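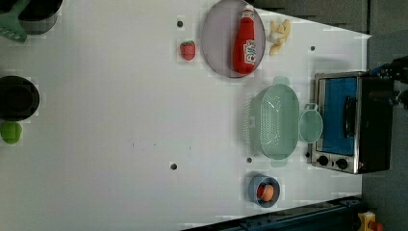 A ketchup bottle on a plate, with toy food alongside.

Photo editor Ulatico adds batch masking, with limits

Photo software maker Cuseo says the May update to its Ulatico editor can mask the same subject across a whole folder of pictures in one pass. The company's own test used 2,000 files. It reports that 1,383 of them needed no hand correction - which leaves a lot of clicking for whoever gets the rest.

Cuseo has not released the test files or said who judged the masks. Siiri Peltonen, a retoucher at the Belville studio, ran the feature on a catalog job of 235 shots and was not won over.

"Hard edges were fine," she said. "Hair and clear plastic I had to redo, and undoing a bad batch took longer than masking by hand."

The update also moves the history panel to a separate tab, a change few users seem to have asked for.
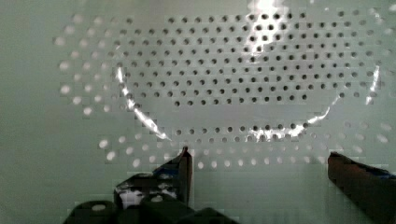
Price and availability

The update is free for current license holders. Older machines get the feature only in a slower mode, and Cuseo won't say how much slower.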